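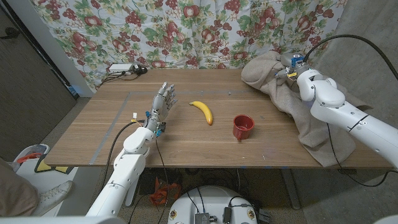 Duangjai Kaewkla says she would put up a jar of pickled watermelon rind before she would bake a cake, and that she has felt that way since her first summer in Tuston, when the neighbors kept handing her melons over the fence and she couldn't bear to see the rinds go in the trash.

TUSTON, July. Nodetance, the small cookbook publisher that has been sending recipes out into the world since 2010, is very happy to announce The Paisan Pickle Book, a collection of home pickles, relishes, chutneys and sweet-and-sour odds and ends gathered from family kitchens in Tuston and the towns nearby. The book goes on sale this month, just as the cucumbers are getting away from everybody.

Written and edited by Kaewkla, it runs to 273 pages and takes its name from the Paisan supper, the potluck where many of the recipes were first passed around on paper napkins and the backs of envelopes. Anyone who has been to a Paisan supper knows the far end of the long table, where the jars go. There are always more jars than there is room for, and people will quite happily skip a main dish to get back to them while there is still some of the corn relish left.

Last fall Nodetance put out a call for pickle recipes through its newsletter and on the counter at the Tuston feed store, expecting a modest pile. In came 438 of them! Some were typed up with great care, with notes on which brand of vinegar Grandma would and would not have in the house. Others said things like "cook until it looks right," and those took a few phone calls to sort out. Kaewkla read every one, cooked a good many of them more than once, and ate a great deal of cheese and crackers along the way (strictly for testing purposes, she says).

"I grew up with pickled mustard greens and pickled garlic on the table at every meal," says Kaewkla. "Then I married into a bread-and-butter pickle family, and I thought they were far too sweet, and then by about the third summer I was making them myself and hiding a jar at the back of the refrigerator. I wanted a book where both of those could sit next to each other and nobody would think it was strange."

The chapters follow the garden more or less in order, beginning with radishes and asparagus in the spring and ending with green tomatoes, pears and cranberries when the weather turns. In between are dilly beans, pickled beets with orange peel, a hot pepper relish that has started at least one argument about who had it first, and a peach chutney that Kaewkla likes on a plain grilled pork chop. There is a whole chapter of quick refrigerator pickles for cooks who would like something crunchy by suppertime and have no wish to get out the big canner in July. Most of those need only a bowl, a clean jar and a saucepan for the brine.

Readers who are new to pickling will find a long, friendly opening section on salt, vinegar, jars and lids, and on which recipes are meant for the shelf and which ones have to stay cold. It's the part of the book Kaewkla rewrote the most. She wanted it to sound like somebody standing beside you at the stove, and she also wanted it to be right. Shelf recipes are marked clearly at the top of the page, and so are the refrigerator ones, so there's no flipping back and forth with sticky fingers.

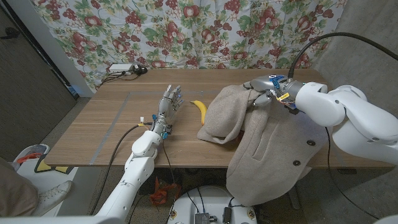

Robotic hand over the wooden table, with the fruit-print curtain behind.

Then there is the chapter called "What to Do With the Rest of the Jar," which the staff at Nodetance will admit is their favorite. It has 12 recipes that use up the last few spoonfuls of something, and they are the kind of thing you can manage on a tired evening: a potato salad dressed with leftover dill brine, deviled eggs with chopped beet pickle, a pan sauce for chicken thighs made with the end of the chutney, and a fried rice with pickled mustard greens that Kaewkla's children ask for when they come home. The brine biscuits sound odd, we know. Please try them anyway, with plenty of butter.

To celebrate, Nodetance will hold an open kitchen afternoon at Prellosholm, the old farmhouse just outside Tuston where its cooking classes meet. Doors open at 2 p.m. Kaewkla will make two of the quick pickles from start to finish, answer questions for as long as people care to ask them, and sign books afterward. Visitors are warmly invited to bring a jar of their own to share, with a label listing what's in it. There's seating indoors for around 60, with more chairs under the trees if the afternoon is fine, and lemonade for everybody. Admission is free, though a quick note ahead of time helps with the lemonade. Please ask the Nodetance office for the date, which will also be printed in the July newsletter.

The Paisan Pickle Book is a lay-flat paperback with a wipe-clean cover and a few blank lined pages at the back for your own recipes. It will be sold at the Prellosholm afternoon, at the Tuston feed store and directly from Nodetance. Book clubs, garden clubs and church kitchens ordering several copies together should get in touch for a group price.

Reviewers and local food writers may request a copy of the book, along with the recipe for Kaewkla's watermelon rind pickle, which may be reprinted with credit.

About Nodetance
Nodetance publishes home cooking books and a seasonal recipe newsletter from its office in Tuston. Cooking classes are held at Prellosholm from early spring through the first week of the holiday baking season.

Press contact: Nodetance, Tuston, attention Pickle Book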